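Friday, January 1, 2021
Workshop notes, Preda screen (six panels, ink and gold on paper)

Building quiet for the holiday. Panel 2 out of the press, flat enough to leave. 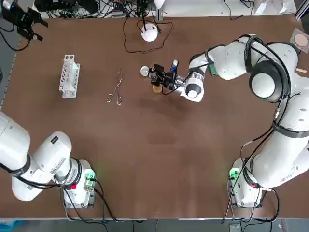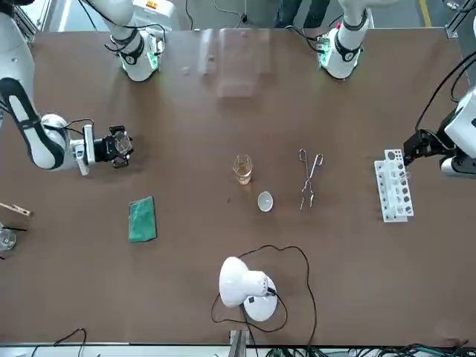
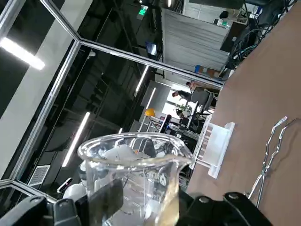
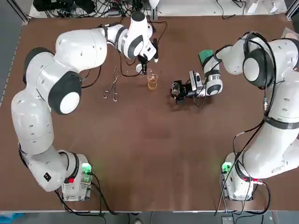 Brown-topped table, four views.

Hinge losses on panel 3 now mapped, 243 in all, most under 5 mm. Chanida wants the old paper hinges kept where they hold. I agree, except at the foot. Ordered 10 sheets of the thin Varnness tissue. Liviu to check the gold toning under lamp before we fill. Loan to Destard is in May.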